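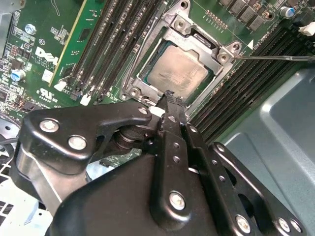
*A Dell server board on the bench at Brabec, with the processor still sitting in its socket.*

I had been meaning to visit the Brabec refurbishing shop for ages, and when Nadja Haslinger wrote to say they were opening the doors for an afternoon (31/08/2022, with coffee), I signed up before I had finished reading the message. I've kept old computers running at home for years, mostly out of stubbornness, and I had always wondered what happens to the big machines once an office is done with them.

The building is easy to miss. It sits behind a tile warehouse, and I walked past it twice before a kind man with a hand truck pointed me to the right door. Inside there's a long hallway lined with pallets of servers waiting their turn, and at the end of it a bright, warm room full of benches. There were 14 of us on the tour, and Nadja handed out wrist straps and told us we could lean in as close as we liked so long as we kept our sleeves rolled up.

We started at intake, where every machine gets a tag and a line in a program they call Pramis. I got to stick on number 547 myself, slightly crooked, and I was prouder of it than I should have been! Rodrigo Brandão runs that corner. He explained that the drives come out first and go straight into a locked cage, and only then does the rest of the machine move on to the benches.

The benches were the part I had come for. I have only ever worked on desktop boards, and a server board is a different sort of animal – so much packed onto dark green that it takes your eyes a minute to settle. On the Dell one I kept going back to the processor socket, with its silver frame and the long thin lever down one side. The metal lid on the processor was dull and a little scuffed, which Corrado Zuccaro told me doesn't bother him in the least. He cares about the contacts underneath, and about the green edge of the chip, where a careless grip can do real harm.

Corrado has a nice, slow way of teaching. He said beginners worry about the processor and forget about the frame, and then they let a tool slip off one of the corner posts and scratch a trace right beside it. His rule is to loosen each fastener a little at a time, going back and forth across the socket, and to put the tool down completely before touching the lever. I wrote that on the back of my hand, having left my notebook in the car.

He was just as particular about memory. Both latches open before you pull, and pull straight up, never rocking. The modules that come out are sorted by size into trays (the 32 gigabyte ones get a tray of their own and, I noticed, a good deal more respect). Adelmo Gatti tests them overnight, and he showed us a drawer of failures that he is saving for a school that wants them for art projects. I asked if I could have one for a key ring and he let me choose.

Then came coffee and a very good almond cake, and a long talk with Thomas Sorrentino about what happens to boards that can't be sold whole. They are picked over for useful parts, and what is left goes into tall bins for the metals recycler. He is hoping to pass 1000 boards before February, and from the look of that hallway he won't run short of material.

If you'd like to go, write to Nadja ahead of time, wear shoes you can stand in for a couple of hours, and eat a light lunch on account of the cake. Parking is easiest on the street side. The next open afternoon hadn't been set when I left, but she keeps a list by the door and I put my name down again.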